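**Tultden Interactive Arts Society**
**Minutes of the Game Tools Working Group, 11th October**

The meeting opened with 28 members present. Apologies had been received in writing and were noted. The minutes of the August meeting were agreed as a correct record, subject to the spelling of Kasprzak in item 4.

**1. Grokell editor, version 2**

The Chair reported that the new version of the Grokell level editor had been released to members. The licence now covers 265 seats. Members who work on shared machines should sign out at the end of each session, as idle seats are not released overnight.

Several members said that scenes saved in the previous version opened with the lighting values reset. The Secretary was asked to report this to the suppliers and to circulate their reply.

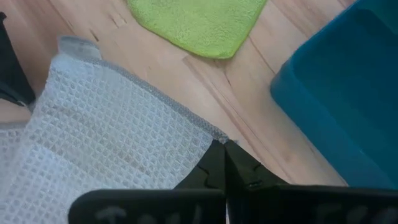 *Photo: Tultden Interactive Arts Society*

**2. Kasprzak animation library**

The library now holds 1572 clips. The meeting considered a proposal to remove the older walking and climbing sets, which do not match the current character skeleton. Members with unfinished projects objected. It was agreed that the sets be moved to a separate folder and kept there until the next annual meeting.

A request for more facial animation was noted. The group has no budget for new material this year.

**3. Jultar showcase**

Entries for the Jultar showcase must be playable builds. Video alone will not be accepted. The meeting discussed whether teams might submit two entries and decided against it by a show of hands.

The wording on the use of purchased artwork was thought unclear. The Secretary will redraft the paragraph and send it out with these minutes.

**4. Any other business**

A member asked whether the test computers could be fitted with larger drives. Deferred until prices have been obtained.

The date of the next meeting will be notified by email.

**Actions**

- Secretary: lighting fault; showcase wording
- Librarian: move older animation sets
- Chair: prices for drives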